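Fevine Counter Scale, White
Item 993
In stock, ships Monday

If you sell anything by weight, you already know how much of the day goes by with your eyes on the scale. We've been fitting out farm stands, bakeries and little corner groceries for 14 years now, and the Fevine is the one we keep coming back to (and the one we use in our own shop, where it gets no rest at all!).

It weighs up to 40 pounds, in pounds and ounces or in kilograms, and you can switch between the two with one button. The tare button is good and big, so taking off the weight of a tub or a paper bag is quick even when there's a line out the door. You can store 123 prices, and Muthoni Ondieki at our service desk will be happy to load your list before we ship it, just send it along with your order.

Cleaning is easy. Unplug it, wipe it down with a damp cloth and a drop of dish soap, and dry it well. Please don't spray it directly, and please don't lift it by the platform, tempting as that is when you're closing up for the night.
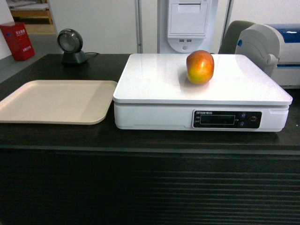
A single apple on the white platform of a digital scale.

In the box: scale, power cord, dust cover and a printed guide in English and Spanish.

The Tretetti label printer is sold separately and plugs in at the back. If you have an older Brotarora printer, give us a call first and ask for Erasto Barasa, who can tell you which cable you need.

Returns are accepted through the end of February on all holiday orders, as long as you still have the carton.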